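机器人操作实践 课程讲义（五）
主题：箱内抓取与放置
授课：Esther Mushi
修订：2019年5月30日

先说作业。上次交上来的报告里，有两份把“抓取失败”写成了“未按预期成功”。文采我收下了，分数没给。以后失败就写失败，后面注明失败在哪一步：没看见、没够着、没夹住，还是夹住了又掉了。四种情况的改法完全不同，混在一起写，下一组接手的人只能从头猜。

一、本次任务

每组在料箱里放入若干日用小件，机械臂从上方进入，逐件夹起，移到箱内指定的另一侧放下。物品不离开料箱。Dankwa组上次提出要直接递到人手里，想法很好，等你们能连续把杯子放稳再谈。

每组140次尝试，分5轮做完。轮与轮之间重新摆放物品，不许照着上一轮的位置摆。总有人觉得摆得一模一样成功率会好看，确实会好看，只是测出来的是你们摆东西的本事。

二、物品的脾气

半透明的东西，相机看得马马虎虎，深度图上常常缺一块，程序便信心十足地去夹空气。扁平的东西刚好反过来，看得清清楚楚，夹爪却找不到下手的地方。圆片搭在别的小件上时反而好夹，因为边缘翘起来了，但这属于运气，报告里请如实写成运气。

眼镜类单列一条。镜腿的方向决定夹取方向，从镜片正上方硬夹，多半会滑。Pernumwood组写过一个“自动判断镜腿”的函数，共17行，其中注释占了大半，内容是道歉。可以借来参考，道歉部分不必抄。

三、开机前检查

1. 料箱是否夹牢。弹簧夹要咬住箱沿，用手推一下箱壁，箱子动了就重夹。
2. 线缆余量。末端转到两个极限角度各停一次，看线有没有绷紧，有没有挂到夹爪。
3. 急停按钮在谁手边。答“在桌上”不算，要答人名。
4. 箱内坐标是否重新标定。挪过箱子就要标，“只挪了一点点”也要标。

四、关于碰壁

靠近箱壁的物品最难。竖直向下夹，夹爪张开时一侧手指会先撞到箱壁；倾斜着进去，腕部和线束又可能蹭到箱沿。上学期12月那次答辩，Harkthorpe组用一整页幻灯片论证他们的路径绝不会碰箱壁，演示的时候第一下就碰了。箱子没事，幻灯片后来改成了“极少”。

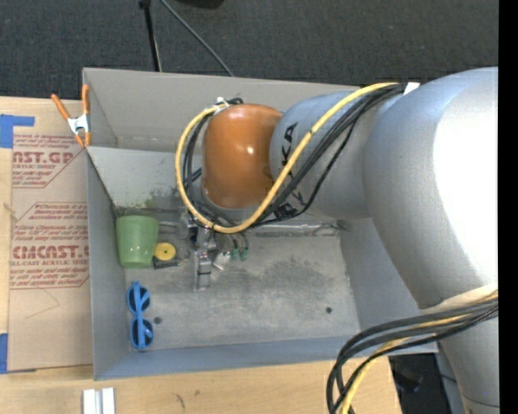

比较老实的办法是先拨后夹：用闭合的夹爪把物品往箱子中央推一小段，抬起，重新识别，再下夹。推的距离不要贪多，推过头就到了对面箱壁，问题原样搬了个家。推和夹各记一次动作，不要合并，统计时才看得出时间花在哪里。

下降速度也在这里讲。离箱底还有一段距离时就要减速，力传感器的阈值先用讲义附表里的默认值。有人嫌慢，把阈值调高，箱底的划痕会替他记着。

五、记录与提交

每次尝试记：物品、初始位置（靠壁或居中）、动作序列、结果、失败步骤。表格用Ituvov模板，列名不要改。上回有一组把“结果”一列改叫“心情”，汇总脚本没有笑。

每组至少附2段完整录像，一段成功，一段失败。失败那段请从物品摆好开始录，别从大家叹气开始录。

报告正文不超过四页。代码放仓库，提交前在另一台电脑上跑一遍。下次课讨论放置姿态，请先读完讲义第六部分，并把各组夹爪的最大开口量好带来。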